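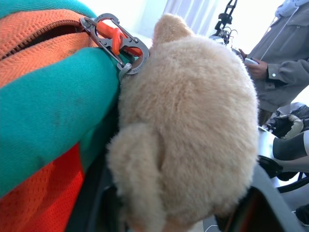 Partir deux semaines avec un seul sac

Cela fait quatre ans que je ne mets plus de valise en soute. Au départ c'était une question de prix, maintenant c'est plutôt une habitude. En octobre je suis parti deux semaines avec un sac de 30 litres et je note ce que j'avais dedans, parce que Gonzalo Arrieta me l'a demandé en commentaire du billet précédent.

Les vêtements d'abord. Quatre t-shirts, deux pantalons dont celui que je porte dans le train, un pull fin, une veste de pluie. Je lave le soir dans le lavabo. Le coton met trop longtemps à sécher en cette saison, j'ai donc fini par tout remplacer par de la laine mérinos, sauf les chaussettes.

La trousse de toilette pèse 242 grammes, savon compris. J'ai arrêté les flacons de voyage, qui fuient tous un jour ou l'autre. Un savon solide suffit pour le corps, les cheveux et le linge.

Pour l'électronique, un téléphone, un chargeur, une batterie. Pas d'ordinateur. Fasil Habte, avec qui je voyage souvent, emporte le sien et ne l'ouvre presque jamais, mais on ne le changera pas.

Côté budget, j'avais prévu 200 euros de marge et j'en ai dépensé la moitié, surtout en cafés et en tickets de bus.

Ce qui m'a manqué : une deuxième paire de chaussures. Les miennes ont pris l'eau le troisième jour et je les ai gardées humides jusqu'au surlendemain. La prochaine fois j'enlève un pantalon et je mets des sandales.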